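5. Caring for the table top

This section is for the Avetti dining and work table with oiled or lacquered top. Please read it before you clean the table the first time. If you have bought the Dadness bench in the same order, the steps are the same for the bench seat.

5.1 Before you start

You will need:
2 soft cotton cloths without colour
A small bowl of lukewarm water
Mild dish soap
The bottle of Vovus care oil from the parts bag (oiled tops only)

Note: The finish is printed on the label under the table top, near the left back leg. The letter O means oiled and the letter L means lacquered. If the label is missing, write to us before you put any oil.

5.2 Weekly cleaning

1. Take everything light off the table and wipe the crumbs away with a dry cloth.
2. Put one drop of soap in the water and wet the first cloth. Wring it well.
3. Wipe always along the grain, from one short side to the other. Do not make circles.
4. Dry the top at once with the second cloth.
5. Look at the surface from a low angle, with the light in front of you. Grey lines are left-over soap. Wipe them again with clean water.

CAUTION: Do not use steam cleaners, scouring pads or any spray that contains ammonia. They will make the finish cloudy and the damage is not covered by the warranty.
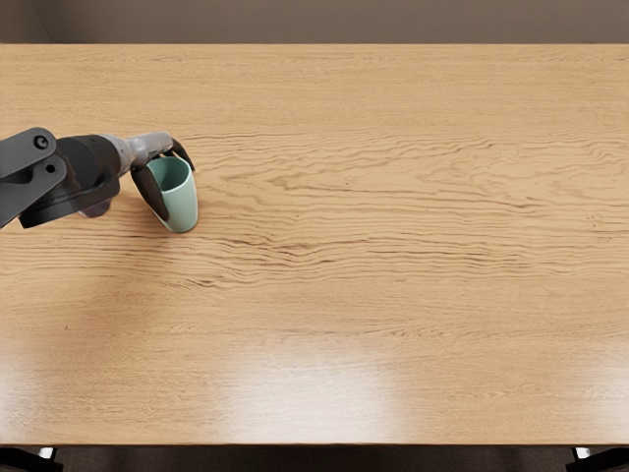
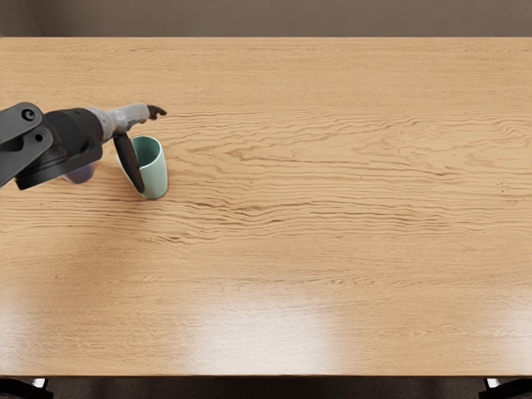

Figure 9. Wood table tops with wavy grain. Clean in the direction of the long lines.

5.3 Oiling (label O only)

1. Clean the top as in 5.2 and let it dry overnight.
2. Shake the bottle. Pour a small spot of oil, the size of a coin, on the cloth and never on the wood.
3. Spread it thinly along the grain, and finish one half of the table before you begin the other.
4. Wait 9 minutes, then rub off all the oil that stays on the surface.
5. Keep the table free until next morning.

WARNING: Cloths with oil can catch fire by themselves. Lay them flat outdoors to dry, or keep them in a closed metal tin with water.

Note: Repeat the oiling two times a year. In a dry centre-heated home you may need it more often.

5.4 Marks and small scratches

White rings from cups will often fade after some days. For a scratch in the lacquer, order the Ivanyshyn repair pen, part number 1004, and test the colour first on the underside.

Questions about the finish are answered by Uliana Polishchuk in our service office. For spare parts please ask for Vasylyna Palamarchuk and have your order number ready.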